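Grendholm held on for a 2-2 draw at Stomance in the second round of the cup and will host the replay in December, after a late penalty rescued a side that had trailed for most of the evening.

Stomance went ahead from a corner inside the opening minutes and doubled their lead on 30 minutes with a low shot from the edge of the area.
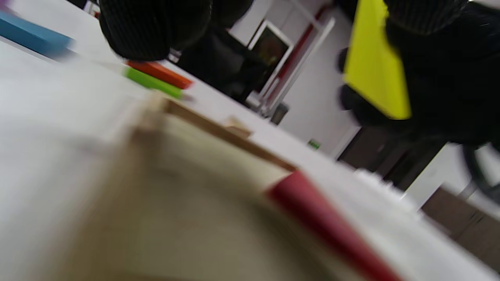
A wooden tray on a white tabletop, with a gloved hand behind it.

The visitors pulled one back shortly after the break when a cross was turned in at the near post. Stomance wanted offside – the flag stayed down. 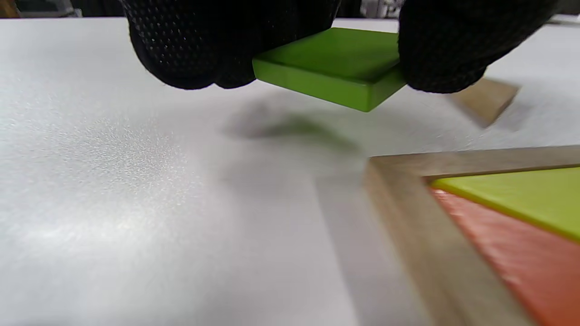 Gloved hands holding a lime-green block.

A crowd of 3,000 saw the home side hit the bar and have two strong appeals for a spot kick waved away. The penalty that did come went to Grendholm, for a trip close to the byline, and was struck down the middle.

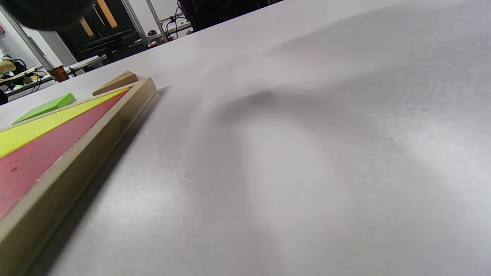
The tray and blocks at one side of the table.

Stomance finished with 10 men after a second booking in added time. The suspended defender will miss the replay.
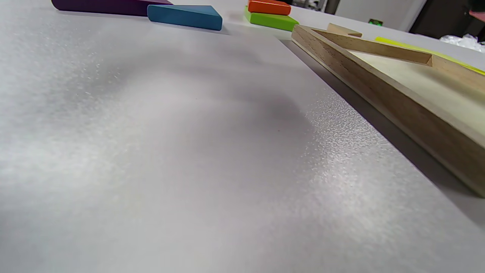
Grendholm switched to a flat back four at halftime, and the change gave them far more of the ball. Their defenders stayed in a line far tidier than the four colorful blocks on the white table, and Stomance were caught offside again and again. The winners of the replay will travel to Dritik in the third round.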